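Ticket 536: Rollwagen im Gruppenraum zieht nach links und wackelt
Standort: Dillelville, Gruppenraum mit Teppichfliesen
Gemeldet von: Sanne Wouters
Eröffnet: 20. Januar 2025
Status: gelöst

Meldung

Hallo zusammen, unser schwarzer Drahtregalwagen (Modell Plestelik) macht seit dem Umräumen Zicken. Beim Schieben zieht er nach links, und wenn man oben etwas herausnimmt, schwankt das ganze Ding. Ich liebe diesen Wagen wirklich, da passt unglaublich viel drauf! Deshalb würde ich ihn gern behalten und nicht gegen den alten Schrank von Rulden tauschen. Was kann ich selbst prüfen?

Rückfrage Werkstatt

Steht er auf Teppich oder auf glattem Boden? Wie ist er beladen? Und bitte einmal jede Rolle von Hand drehen.

Antwort Sanne

Teppichfliesen, dunkelgrau. Beladen ist er, na ja, gut :) Oben Plüschtiere und die schwarze Tasche, in der Mitte alles Mögliche, rechts der Stapel mit den flachen Sachen und daneben der Karton. Drei Rollen drehen sich wunderbar um volle 360 Grad, die vierte (hinten links) hakt nach der halben Drehung. 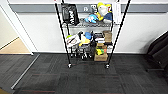

Schritt 1: Wagen leer räumen

Erledigt, von oben nach unten, alles erst mal auf den Tisch. Der Stapel vom mittleren Boden ist mit Abstand das Schwerste, das hätte ich nie gedacht! Die Plüschtiere wiegen ja fast nichts und sitzen ganz oben genau richtig.

Schritt 2: Rollen reinigen

Wagen auf die Seite gelegt. In der Rolle hinten links steckte ein ganzes Nest aus Teppichfasern und Haaren. Mit Pinzette und Nahttrenner herausgeholt, dann ein Tropfen Öl von Hirano, überschüssiges Öl sofort abgewischt, damit nichts auf die Fliesen kommt. Läuft jetzt wie neu, herrlich!

Schritt 3: Böden und Pfosten

Hier lag das Wackeln. Am mittleren Boden waren 2 Klemmhülsen verrutscht, der Boden saß deshalb schief auf den Pfosten. Boden angehoben, Hülsen auf dieselbe Rille gesetzt, wieder fest nach unten gedrückt. Danach noch einmal an allen Ecken gerüttelt: sitzt.

Schritt 4: Neu einräumen

Den schweren Stapel habe ich nach ganz unten gelegt. Die Tasche kommt an den Haken neben der Tür, so baumelt auch nichts mehr über die Kante. Die Plüschfiguren durften natürlich wieder nach oben.

Rückmeldung Werkstatt

Super gemacht, danke für die genauen Notizen! Bitte im Mai die Rollen noch einmal auf Fasern kontrollieren, auf Teppich setzen die sich gern wieder zu. Falls die linke dann erneut hakt, schicken wir eine Ersatzrolle.

Antwort Sanne

Ist notiert. Bin gerade einmal quer durch den Raum gefahren, voll beladen und mit einer Hand, schnurgeradeaus! Ticket kann zu.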